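The brochure called Stosmont "a land that keeps its doors open." I had written brochures for a living, so I packed my own food.

The bus from Clallmont took the coast road, and the driver charged me 86 for a ride the sign priced at 40. When I pointed at the sign he said it was the old sign. The paint looked fresh to me.

My cousin had left Stosmont as a boy and cried whenever the anthem came on the radio. He told me about the harbor, the bread, the old women who fed strangers. He hadn't been back, and I had stopped asking why. Now there was a new government, or the old one with new posters, and he wanted me to tell him which.
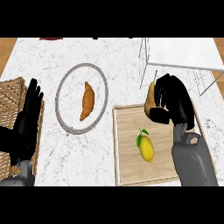 A basket on the counter.

The Hotel Sjöberg had 165 rooms and, as far as I could hear, one other guest. The clerk kept my passport overnight. It was for the police, she said, and then she said it was for the tax people. I asked if things were better since November. She looked at the door before she told me they were wonderful.

In the morning I walked down to the harbor. There was a fence across it and a banner that said Trodivon Welcomes the World. Trodivon was the company that owned the port now, and the buses, and I suspected the hotel. Behind the fence I could see 2 ships and no people.

An old woman sold me bread from a cart. She wouldn't take my money. I waited for the trick, and she waited for me to eat. It was good bread, maybe a day old.

I called my cousin that night from the lobby, with the clerk pretending to sort keys.

"Well?" he said. "Is it like I told you?"

"The bread is," I said, and asked him how the weather was at home.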